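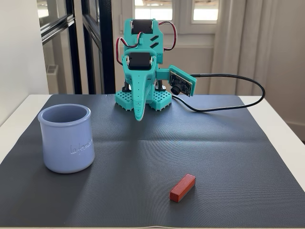

Robot bleu-vert imprimé en 3D, au-dessus d'un tapis gris foncé.

Carte scolaire de Stedwood

Mis à jour en février, par Kojo Bonsu

La carte scolaire de Stedwood est le dispositif de sectorisation qui rattache chaque adresse de la commune à une école primaire publique. Elle est arrêtée par le conseil municipal, après avis des conseils d'école, et révisée tous les 4 ans. Elle ne s'applique ni à l'enseignement privé ni aux classes spécialisées, dont les affectations relèvent d'une procédure distincte.

Historique

Jusqu'à l'ouverture de l'école Aitken, les familles inscrivaient leurs enfants auprès de la direction de leur choix, dans la limite des places disponibles. Les écarts d'effectifs entre le centre et le quartier de la Flurnska conduisirent la municipalité à dresser une première liste de rues, puis à tracer de véritables secteurs. Le premier découpage suivait la voie ferrée. Il fut contesté par les habitants du hameau d'Irkon, rattachés à une école dont ils étaient séparés par un passage à niveau, et le hameau rejoignit le secteur Aitken lors de la révision suivante. 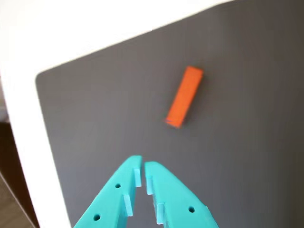 Cette révision introduisit également la notion de zone partagée, dans laquelle les parents peuvent opter pour l'une ou l'autre de deux écoles voisines. Le découpage en vigueur couvre 1 821 élèves, dont 82 résident en zone partagée.

Dérogations

Une famille peut demander l'inscription de son enfant hors de son secteur. La demande est motivée par écrit et déposée en mairie avant la fin du mois d'avril. Sont examinés en priorité les rapprochements de fratrie, les raisons médicales et la proximité du lieu de garde. La directrice ou le directeur de l'école d'accueil rend un avis, qui ne lie pas la mairie. Lors de la dernière campagne, 70 dérogations ont été accordées, pour la plupart au titre de la fratrie.

Le refus est notifié aux parents avec l'indication des voies de recours. Un enfant déjà scolarisé hors secteur y poursuit sa scolarité jusqu'au terme du cycle, même en cas de modification du découpage.
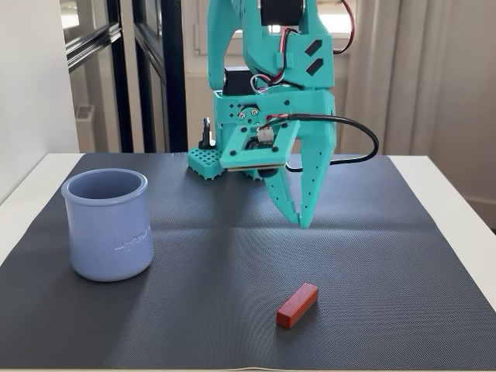
Débats

La fréquence des révisions est régulièrement discutée. Les représentants de parents d'élèves souhaitent des limites stables, tandis que les services municipaux invoquent le rythme des constructions à la Flurnska. Le statut des zones partagées reste en suspens, leur extension au centre ayant été ajournée.

Voir aussi : Conseil d'école ; Transport scolaire à Stedwood

Commentaires (3)

Maman_Irkon : Le passage à niveau a été fermé aux piétons depuis, il faudrait le préciser dans l'historique.

R. D. : La garde chez les grands-parents compte-t-elle comme lieu de garde ? En mairie on m'a donné deux réponses différentes.

lecteur_aitken : Pour nous, oui, avec une attestation signée.

Contact | © Encyclopédie locale de Stedwood | Haut de page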